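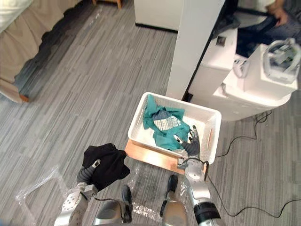

Andholm Laundry Handling Set: README

Release 2, updated February

Contents

1. Summary
2. What is in the package
3. Collection setup
4. Task definitions
5. Directory layout
6. Annotation format
7. Loading
8. Evaluation of the Jina hand kit
9. Known problems
10. License and contact

1. Summary

The Andholm Laundry Handling Set is a collection of teleoperated episodes in which a two-armed humanoid robot handles garments in a furnished room. It ships with the Jina hand kit as a reference dataset and can also be licensed separately. The intended uses are imitation learning, garment segmentation, and regression testing of controllers after a firmware change.

Release 2 contains 70 tasks-hours of raw recording before trimming. Failed and abandoned attempts are kept and labeled. Users who want only clean episodes should filter on the outcome field (section 6).

The set covers garment transfer between a basket, the floor, and a bed. It does not cover folding, hanging, or sorting by fabric type.

2. What is in the package

- head camera video, one stream per episode
- joint positions and commanded positions for both arms
- finger positions and motor current for both hands
- operator input log
- episode metadata
- garment masks for a subset of episodes
- a small Python loader, named fendness

Depth is not included. Audio was not recorded.

3. Collection setup

The robot works at floor level next to a bed. The basket stands on a flat wooden board, which keeps its base above the carpet pile and gives the hand a firm surface to press against. Board position is not fixed between episodes and is not logged. Policies that memorize the basket location will do poorly on the held-out split.

The head camera looks forward and down. In most episodes both hands enter from the lower corners of the image and parts of the robot's own body stay in view. We do not mask the robot out. A body mask can be rendered from the joint data and the supplied URDF, but expect errors at the cables, which the model does not include.

People may be partly in view. Release 2 keeps only episodes in which no face is visible.

Lighting comes from the windows and from room lights, and exposure is automatic. Brightness shifts can be large when the head turns from the floor toward a window. Users training on raw pixels should apply brightness augmentation.

4. Task definitions

basket_pick: one hand takes a single garment out of the basket. The other hand may hold or steady the basket.

basket_clear: all garments are removed from the basket. Order is free.

floor_pick: a garment is taken from the floor.

bed_place: a garment is released on top of the bed. The garment does not need to be flat. The episode ends when both hands are clear of the fabric.

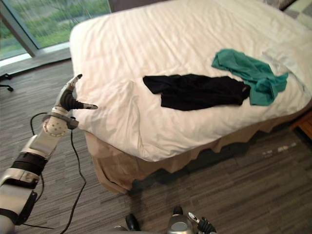

bed_separate: two garments that overlap on the bed are moved apart. Overlap is judged in the image, so a sleeve resting on another garment counts.

return: garments are moved from the bed back to the basket.

Either hand may be used for any task. The operator chose the hand, and the choice is stored in the field active_hand. Values are left, right, and both.

5. Directory layout

andholm_laundry/
 README
 LICENSE
 splits/
 train.txt
 val.txt
 heldout.txt
 episodes/
 <episode_id>/
 head.mp4
 joints.parquet
 hands.parquet
 operator.parquet
 meta.json
 masks/
 <episode_id>/
 model/
 robot.urdf

Episode IDs are random strings and carry no order. Two episodes with adjacent names are not necessarily from the same session. Use the session field in meta.json to group them.

6. Annotation format

Each meta.json holds the following fields.

task: one of the names in section 4

session: session identifier, shared across episodes recorded without a change of room layout

garments: list of entries with a color and a coarse type. Type may be unknown. Annotators were told to leave it unknown when the garment was too crumpled to identify.

active_hand: left, right, both

outcome: success, partial, fail, abandoned

grasp_events: list of start and end times in seconds, one entry per grasp

notes: free text, often empty

Outcome was assigned from the complete video by one annotator and checked by a second. Where they disagreed, the lower of the two outcomes was kept. Grasp start is the first image in which the fingers are closed on fabric. Grasp end is the first image in which the fabric is free of all fingers. Slips that the operator recovered from are stored as two separate grasps.

Masks are stored as PNG files, one per annotated image, with one integer value per garment. Zero is background. Touching garments get different values even when the boundary is hard to see. Very dark fabric was the main source of disagreement, especially where it hangs against a dark gripper or finger.

7. Loading

Install the loader from the package root:

pip install ./fendness

Minimal use:

from fendness import LaundrySet
ds = LaundrySet("andholm_laundry", split="train")
ep = ds[0]
print(ep.task, ep.outcome)

The loader resamples joint and hand data to the video clock by default. Pass resample=False to get native timestamps. Video is decoded on demand, and random access is slow on network drives. Copy the set to a local disk before training.

Arm joints are in radians. Finger positions are normalized from zero (open) to one (closed). Motor current is in amps and is not filtered.

8. Evaluation of the Jina hand kit

The Amini test group ran the hand kit through a fixed protocol before Release 2 was frozen. Each of 28 trials used one basket_clear followed by bed_place, with the same garments throughout. The operator was allowed up to 8 grasps per trial.

Findings that affect users of the data:

Fingertip contact on thin cotton is reliable when the fabric is bunched. Flat fabric against a hard surface is harder. Operators tended to press down and drag until a fold formed, and this motion appears often in the training split.

The thumb is the weak point during release. Fabric can stay hooked after the other fingers have opened. Operators learned to turn the wrist before pulling away, so late sessions show more wrist motion at release than early ones.

Basket walls interfere with the spread hand. Motor current rises when a finger presses on the wall, and the reading looks much like a grasp. Do not use current alone as a grasp label.

Cable slack at the wrist is adequate for all tasks in the set. Reaching across the body with the cable routed to the outside is not recommended.

We have not tested the kit on wet laundry, and the hand is not sealed.

9. Known problems

Joint data in some floor_pick episodes starts slightly before the video. The loader trims the extra rows. Users reading the parquet files directly must do this themselves.

The word sleeve in the notes field is used loosely and may refer to any long end of a garment.

Episodes with outcome abandoned have no valid end state. Several stop while the garment is still held.

Carpet texture causes compression artifacts in the lower part of the video during fast head motion. A higher bit rate is planned for the next release.

The held-out split shares garments with the training split. It measures robustness to layout. It does not measure transfer to new clothing.

10. License and contact

The set is licensed for research and internal product evaluation. Redistribution of the video is not permitted. Trained weights may be published if the release number is stated.

Report errors through the issue tracker on the Andholm customer portal. Include the episode ID, the loader version, and the time within the episode. Corrections to masks and grasp times are issued as patch files and do not change the release number.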